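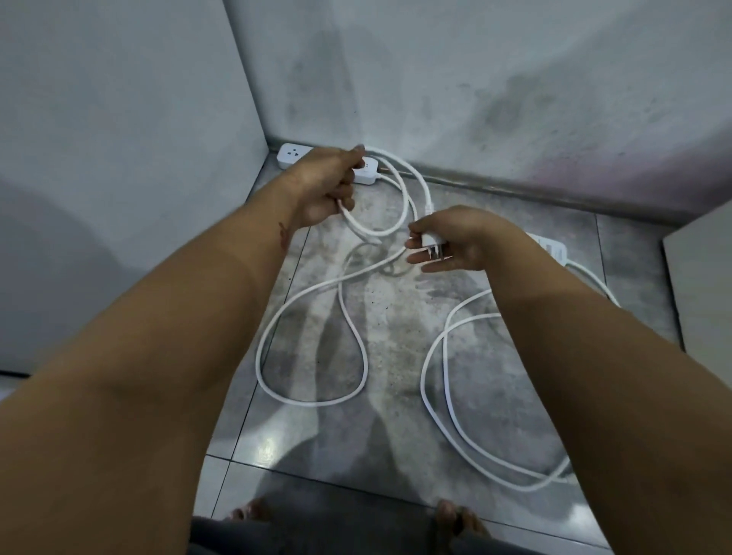 Milagros thinks I should have run the power before I built anything, and she put it in writing, a comment under my last entry: "You have a robot arm and nowhere to plug it in. Start from the wall next time and work your way out." Fair enough! She has built two of these things and I have built three quarters of one, so I'm listening.

2021-08-12

So tonight was wiring night. Shoes off, down on the tile in the corner of the back room, long white cord everywhere. I can never get that cord to lie flat. I thought I had it figured out and then I'd pull on one loop and a different one would tighten up (why is it always the one under your foot?). The strip lives on the floor against the back wall for now, and I know, I know, it should be screwed up off the floor. It's on the list. The wall could use a good scrub and a coat of paint before I screw anything into it, and that's on the list too, a lot further down.

Anyway, the arm. For anybody who came in after July, I call it Moleck, and its whole job in life is going to be picking up seed trays from one end of the bench, carrying them under the sprayer and setting them down at the other end. That's it. Wenceslao (Palma, not Henríquez, I have two in my life and they both have opinions) says I could do the same thing with a piece of board on drawer slides. He may be right, but I don't want a board on drawer slides, I want an arm.

What I've got so far: base, shoulder, elbow, and a wrist that works when it feels like it. The shoulder motor came off a treadmill Sheyla was throwing out and it is way too strong. First time I ran it I had the speed set at 200 and it slapped the tray clean off the bench and potting mix went all the way to the door. I've got it down to 40 now and it moves like somebody's grandmother carrying soup, and I love it. The elbow is happy at 40 too. The wrist just buzzes.

I spent most of Tuesday on the buzz. Swapped the driver board, swapped it back, swapped the cable, ate a sandwich, swapped the board again. Then Guadalupe Esquivel wrote back to me from the Pisia forum and asked what supply I was running the wrist on, and I had to admit it was sharing with the elbow. She told me to quit that and give the wrist its own. So that's the reason for all this plugging and unplugging, one supply for the big motor, one for the elbow, one for the wrist, and the laptop on its own so I don't lose my program every time the shoulder starts up. Which happened. Twice. The second time I hadn't saved since lunch and I went and sat on the back steps for a while.

I did do one smart thing, which was label the plugs on the supplies with masking tape. S, E, W, L. I should have used something other than W for the wrist because upside down it looks like an M and I spent a good minute wondering what M was.

Henríquez came by last weekend to look at the gripper fingers I printed and said they're too smooth, a damp tray will slide right out. He wants me to glue strips of bike tube on them. I have a bike tube! I have several, all with holes in them, so tomorrow I'm cutting one up. The fingers can open up to 20 centimeters, plenty for the trays I have, though Sheyla keeps bringing me bigger ones from work and I keep saying yes.

Still need:
a real emergency stop button (I've been using the switch by the door, and it's too far)
longer screws for the elbow bracket
two cable clamps, or ten
to write Moreira back about the used bearings, he's holding them for me till Saturday

No test of the wrist tonight. It's late, the shoulder is loud, and the neighbors have been nice about it so far. I'll try it in the morning at 20 with no tray on it and a hand on the plug.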